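Last updated: September

September | By the Groltley workshop desk

Solid wood moves, and most failed tabletops fail at the point where someone forgot it. Lowri Nicholas has built and repaired tables under the Jusum name long enough to have a fixed procedure for it, which she went through over one long afternoon.

She starts with moisture content. Boards come in from the yard at whatever the yard says they are, and she measures them again. "I want 8 percent before I glue anything," she said. "If the meter says more, the boards go back on stickers and I do something else."

Her standard top is 900 millimeters across the grain. Length hardly changes with humidity. Width does, and the fastening has to allow for it. She uses slotted steel clips along the side rails and one fixed screw at the center of each end rail, so the movement is split evenly between the two edges.

"People glue the top to the rails," she said. "Then the heating goes on and it cracks along a joint. The glue line usually holds. It's the wood next to it that lets go."

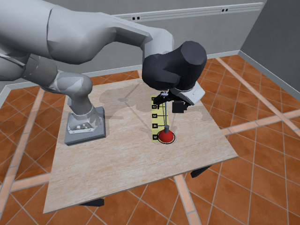
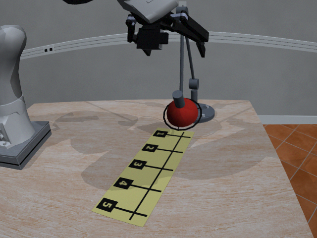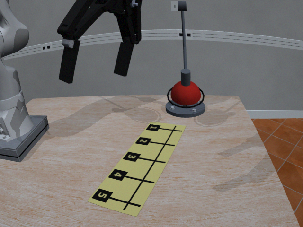
Wooden tabletops in pale tones.

On finish she is equally plain. Both faces get the same number of coats, underside included. A top sealed on one side only takes up moisture through the other and cups. She has used Flurison hardwax oil for most of her recent work and sands to 100 grit before the first coat, finer only for the last pass.

Asked about repairs, she described a dining table from a customer named Hoàng, cupped across its full width. She took the top off, left it unclamped for a month, planed the underside and refitted it on clips. "It came back most of the way. I told him most of the way was what he was getting."

She doesn't use breadboard ends unless a customer insists. When she does, the center tenon is glued and the outer ones are pinned through elongated holes.

Comments

dovetail_r: Does the 8 percent apply to oak as well? My shop sits higher than that all summer.

M. in the valley: Clips every 500 mm has worked for me on wider tops.

pkl: Same cupping problem here. Underside was bare.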